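Bench notebook, bin cell
November, 4:10 pm

Purchasing wants next year's list by the time I go home, so this is the list, plus the arguing I did with myself while writing it. Nidia Pacheco gets a copy because she signs things.

Fingers first. We are down to the set on the arm and one spare set, and the spare has a bend in it that I have been calling "slight" for two months. Lenau quotes 71 dollars a finger with a lead time of three weeks, and I have never known Lenau to hit a lead time. Ordering 11. Nidia will ask why it's an odd number. It's what fits under the small-order limit with shipping, and I refuse to fill out the big form for a twelfth finger.

Second, bins. Flores wants us to move to the Stakcombe molded ones with the nice clean liner. I looked at the brochure again over lunch. The liner is white and spotless and the parts in it are all the same size and all facing up, so I assume the product is aimed at people with no problems. Our metal ones look terrible and keep working. The coating on the back wall has been coming off for as long as I've had this bench, and I would like a price on recoating before anyone talks to me about replacement. Put down 200 for that and see who laughs.

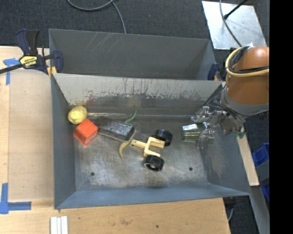

Front bin, mixed set, gripper over the green cup. Note back wall coating.

Third, objects. Every year this line gets cut because it reads like a toddler's birthday on the invoice. I'm renaming it "test articles" and leaving the lemon off the description. What we need more of is see-through stuff. One translucent green cup can't stand in for everything shiny and clear in the world, and the Nurnport people will ask about clear parts when they visit, as they did last time. Up to 3 sets, whatever the discount allows.

Fourth, clamps. The rear bin is still held by bar clamps. I priced a proper mounting rail and it costs more than the clamps, the bin and my chair put together. Clamps stay. Blue tape also stays, and I want a fresh roll that doesn't walk off to the front office.

Cable management: asked for it last year, got a lecture on priorities. Asking again. A sleeve for the bundle on the arm would do. I'll take the cheap one.

Not asking for: second arm, new table, the Stakcombe "starter experience" (their words).

To do before sending – get the Lenau quote in writing, find out if recoating means losing the bin for a week, and ask Flores to stop forwarding me brochures.

5:25. Sent it without the Lenau quote. They close at five.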